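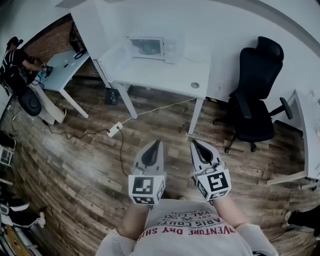 Gyamfi wrote to the list:

> Second morning running that the left gripper of the pair loses its pose
> the moment I turn my wrist in. The right one tracks all day without a
> murmur. I have redone the calibration 7 times and am starting to take it
> personally. Is it the cube, the jaws or me? Before anyone asks, yes, I
> have read the Pullar setup page, both paragraphs of it.

It could be all of those, but start with the cube, as it's the cheapest to blame.

The markers are what the tracker sees. It has no opinion on your handle, your jaws or your feelings. If one face of a cube has lifted at a corner, the software goes on solving for a flat square, and you get a pose that is fine head-on and wanders off as soon as that face becomes the main one. Turning the wrist in is exactly when that happens. Lay a steel rule across each face and look for daylight. We had one at Coriston with a bubble under the print you could barely feel with a thumbnail, and it cost us most of August.

If the faces are flat, check the cube's mount. Hold the handle in one hand and try to twist the cube with the other. Any movement at all is too much. Tighten the screws a little at a time, going corner to corner, and please don't use thread glue on the plastic ones. I did. It cracked overnight and I got to print another.

Then swap sides. Put the left cube on the right gripper and the right cube on the left, change the IDs in the config to match (this is the step everyone skips, me included, twice), and run the wrist turn again. If the fault moves with the cube, print new faces. If it stays with the left gripper, it's the mount or the jaws. If it vanishes, congratulations, you've fixed it by taking it apart, and you'll never know why.

On the jaws: the Drakisura config has the tip offset set to 95 mm. Ours measure 61 from the back plate because we cut the tips down, and the file has no way of guessing that. Measure yours closed, from the plate to the point, and type in what you get. A wrong offset won't make the pose drop out, but it will make a good pose look bad, and then you recalibrate something that was never broken.

Stop recalibrating in the meantime, by the way. Seven rounds on a loose cube gives you seven different answers, all of them saved with confidence. Go back to the oldest file and work from that.

One more for the pile: matte paper. Glossy labels under ceiling lights will white out half a marker at certain angles. We print on matte, and I replace the faces every 13 weeks whether they look tired or not.

Post the log from the swap test when you have it. The short one, please. Last time the list got the whole thing and my mail client still hasn't forgiven you.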